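Participants wanted: tidying and clearing sessions, Telard project

Telard is looking for people to take part in a paid study of everyday clearing-up work. We want to find out which small chores a machine can be trusted with today and which ones still need a person. Our working answer at the moment is that a machine can manage some of them, slowly, if the objects are where it expects them to be. We would like a better answer than that, and for this we need people who do these jobs without thinking much about them.

What you would do

You would come to our site for sessions of up to 7 hours, breaks included. In each session you work through a set of short jobs with a hand-held gripper: putting things back where they belong, stacking papers, packing a bag, moving small items off a surface so it can be wiped. The rooms are ordinary ones. We use meeting rooms, a kitchen and a small stockroom with shelves, and we leave them much as the people who work in them do.

You choose the order in which you do things. If you would normally put the big items away first, do that. If you drop something, pick it up and carry on. We keep the failed attempts as well as the good ones, and you will not be marked down for them.
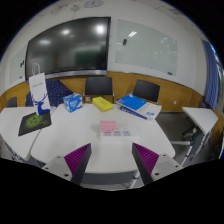
Paper is one of the harder materials. A booklet lying flat has to be slid or tipped before it can be lifted, and most people do this with a fingertip and never notice. Soft packaging and bags with string handles are also difficult - the shape changes as soon as they are touched. Boxes and blocks are easier. The machine we tested last year, a Trarent arm on a fixed base, could put boxes on a shelf all morning, but it could not reliably put one sheet of paper into a folder. It completed 373 of the 400 box placements we gave it. We stopped the paper trials early.

We do not expect this study to produce a machine that can clean up after a meeting on its own. The recordings will be used to compare how people and machines approach the same job, and to decide which chores to work on next. Cleaning and facilities staff have asked us whether the project is meant to replace them. Nothing we have seen so far comes close to doing their work, and we will share the results with anyone who takes part.

Who can apply

You must be 18 or older and able to stand for most of a session. You need normal use of at least one hand. Left-handed people are very welcome, as we have too few. No technical background is needed. Experience in cleaning, shop work, hotel work, care work or running a household is useful, and please mention it when you apply.

Pay and practical details

Sessions are paid by the hour, including the training at the start. Travel within the city is refunded. Lunch is provided. You may stop at any time and will be paid for the hours worked. Faces are blurred and voices removed before recordings are stored.

Sessions begin in March. Most start at 9 a.m., with a few afternoon places from 1 p.m.

How to apply

Write to Suryani Govindasamy at the Telard study office, Room 3310, with your name, a phone number, the times you are free and a few lines on the kind of chores you do most. Questions about privacy and recordings go to Emil Gruber at the same office.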